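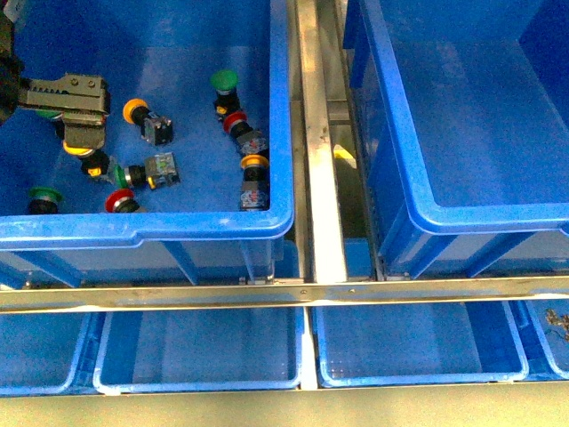 How to Write a Short Life of a Local Writer

Search this site Search

So you've been asked to write up a life – for the library leaflet, or the back pages of a reprint, or just because your town had a novelist once and it seems a shame to let her slip away. Lovely! I wrote my first on Laimutė Lūse, who spent most of her working years in Wellwood, and I made every mistake going, so let me save you a few.

Step 1. Start with the dates you can prove

Birth, schooling, marriages, first thing in print. Put each on its own line with where you found it next to it. I had Laimutė starting at the Wellwood paper at 14, which I'd copied from an old obituary, and her own letters put it years later (I blushed, I can tell you).

Step 2. Read the letters before the books

I know, the books are more fun. But a box of letters tells you where a person was living and who they owed money to. Mine held 65, and I read them twice with a pot of tea beside me one long February.

Step 3. Talk to whoever is left

Deolinda Baptista typed two of the later novels and remembered whole chapters that never reached the printer. Write down what people say in their own words, and note it as memory until you find it on paper.

Step 4. Write it long, then cut

My first draft ran to 922 words before I'd even got her out of school! The leaflet allowed 1,000 for everything. Keep the family to a sentence or two, give the work the most room, and finish with where the papers are kept so the next person can find them.

Related pages
Reading old handwriting
Asking permission to quote letters
The Kokell family and their printing shop
Making a list of a writer's works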